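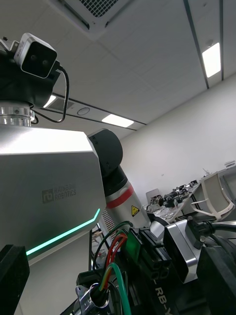 A robot's two round camera eyes, with a strip of teal light glowing on its body.

Search Plokalex Kids Go

How does a robot learn to pick up a sock?

Nobody is born knowing how to fold a sock, and a robot isn't either. It needs examples - lots and lots of them! A grown-up guides the robot's arms through the whole job, slowly and kindly, while cameras and sensors save every little move. One time through is called one example. Then the sock goes somewhere new and they start all over again.

A simple job might need 90 examples, and a tricky one might need 1,000. Even the wobbly tries can be useful, as long as somebody marks them as wobbly. Later, a computer studies the whole pile and looks for patterns, a bit like you did when you learned to tie your shoes.

Contact us | © Plokalex Kids | Back to top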